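Skodico Two-Arm Teaching Kit

The Skodico kit is for teaching household jobs to a two-armed robot by remote control. The operator moves a pair of Tradance hand controllers and the arms follow. Each gripper has two long tapered fingers.
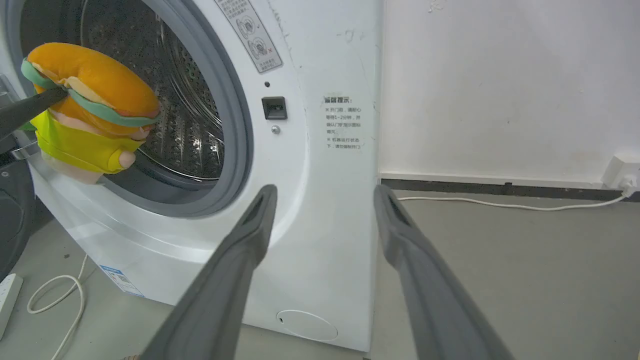
Recording

Joint positions and camera views are saved together at 30 frames a second. Press the pedal to start a take and again to end it.

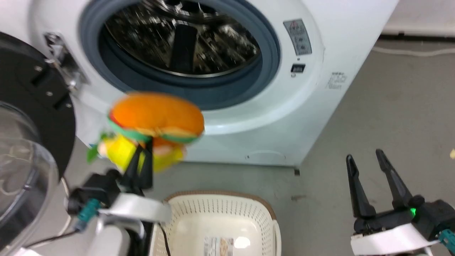
Bad takes can be deleted from the same pedal. The Riquelme software keeps more than 800 takes on the supplied drive.

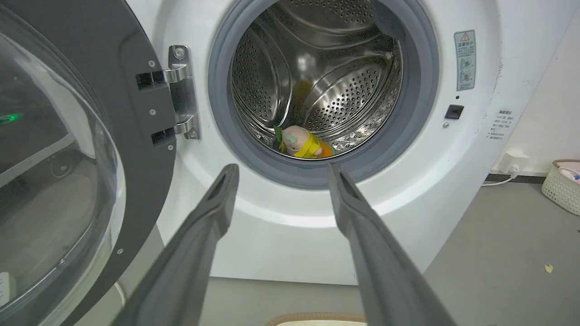 Practise each job slowly before you record. Soft items are a good place to begin. With a plush toy lying against the door gasket, keep the fingers spread until both tips are level with it.

Price: £2,971, sold by Tarkton. Delivery on Thursday.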